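Safe Handling Rules for the Kusance Hand-Held Gripper
Student project report, Group 2
Malsha Munshi, Desmond Ruiz-Ortega
Project advisor: Despina Enache

1. Purpose

The group was asked to write a short set of working rules for students who record pick-and-place tasks with the Kusance gripper. Before this project, each team followed its own habits, and recordings from different teams could not be compared.

2. Method

The draft rules were tested over two weeks in September. The group reviewed 519 recordings and noted every case in which a rule was broken or misunderstood. Wording was then revised with the advisor.

3. Rules adopted

3.1 Both finger pads are checked before each session. A torn or shifted pad is replaced.

3.2 The operator keeps the free hand out of the box while the fingers are moving.

3.3 Soft and loose items may share a box. Glass and sharp objects may not.

3.4 The fingers are lowered beside an item before closing on it. Pads may touch the cardboard wall, but the wall must not be used as a lever.

A box of mixed soft items, including a gray plush toy and a plush hamburger, with one blue pad against the near wall and the other lowered into the box:
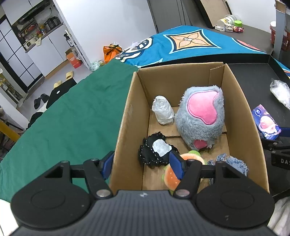
4. Remaining issues

Rule 3.4 caused the most disagreement. Reviewers differed on how much contact with the wall should count as leverage, and about 50 recordings were set aside for a second review. The group recommends that the next team define a limit that can be measured.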